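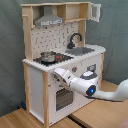

Provanetti opens toy lending room in Bukholm and invites families to borrow instead of buy

BUKHOLM, May. Provanetti, the family company known in the region for its children's furniture, opens this month a toy lending room in the former post office of Bukholm. Families who live in Bukholm, Pratstead and the villages between them can borrow large toys and play furniture for a period of eight weeks, and then bring them back or exchange them for something different.

The idea of the lending room came from a simple observation. Big toys take a lot of space, they cost a lot of money, and the interest of a child in them changes with the season. Many parents told the company that they would like to try such a toy at home before they decide to keep one. Others said that they live in a small apartment and can have only one big thing at a time.

"My daughter played with a puppet theater every day for one winter, and in spring she did not look at it anymore," says Réka Lakatos, manager of the lending room. "It stood in our hallway for two years after this. I was always walking around it with the shopping bags. I thought that surely there was another family in the town who was waiting for exactly such a theater."

The collection at the opening has 200 items. It includes play kitchens, shop counters, workbenches, dollhouses, puppet theaters, balance boards and train tables. A smaller part of the collection is meant for children under three years. Board games and puzzles are not included for the moment, as the public library in Pratstead already lends them and the company does not wish to repeat this service.

How the lending works

A family registers one time at the desk with a proof of address. The membership costs 82 crowns for one year, and in this price is included the borrowing of one large item and two small items at the same time. Grandparents and registered childminders can become members under the same conditions. Kindergartens are asked to write to the lending room first, so that a group loan can be discussed.

Items can be reserved by telephone or at the desk. An online catalog is in preparation and will be ready after the summer. For families without a car, delivery inside Bukholm is possible on two afternoons per week for a small fee. Large pieces are given out assembled when this is possible. If a piece must be taken apart for the transport, the family receives the tool and a printed sheet with the steps.

After every return, each item is cleaned, the screws and hinges are checked, and missing parts are replaced. Normal signs of use are accepted and do not cost anything. If something is broken, the family is asked to tell it at the desk, and the workshop will try to repair it. A payment is asked only in the case that an item is lost.

Repair afternoons

Next to the lending room there is a small workshop with a long table. Once per month, from 2 p.m. until 5 p.m., visitors can bring their own toys and repair them together with the carpenters of Mazurek, a joinery from Pratstead that has worked with Provanetti for many years. Loose doors, broken wheels and missing knobs are welcome. Toys with a battery can be looked at, but the carpenters cannot promise a result with these.

Children may take part in the repairs when an adult is with them. Glue, sandpaper and wood scraps are free of charge.

"We receive many letters from parents who ask for one hinge or one little shelf," says Nayara Furtado, head of product at Provanetti. "We send the part, of course, but often they write again and ask how to put it on. It is much easier to show this with the hands than to explain it in a letter. We also learn something, for example which parts become loose first, and we can change this in the next model."

The former post office

The building on the market square was empty for a long period before the company rented it. The old counter was kept and is now the lending desk. The sorting room in the back was painted and received new shelves, and the parcel door, which is wide and has no step, is used for the collection of the large items. Strollers and wheelchairs can enter through the same door.

The municipality of Bukholm supports the project with a contribution of 2000 crowns for the first year, which is used for the delivery service.

Opening hours and opening day

The lending room is open in the mornings from 9 a.m. until noon and in the afternoons from 3 p.m. until 6 p.m. On the opening day the doors open at 10 a.m. Coffee and plum cake will be offered, and registration on this day is possible without an appointment.

Press contact

Réka Lakatos, Provanetti Toy Lending Room, Market Square, Bukholm. Journalists who wish to visit before the opening are kindly asked to announce themselves one day in advance.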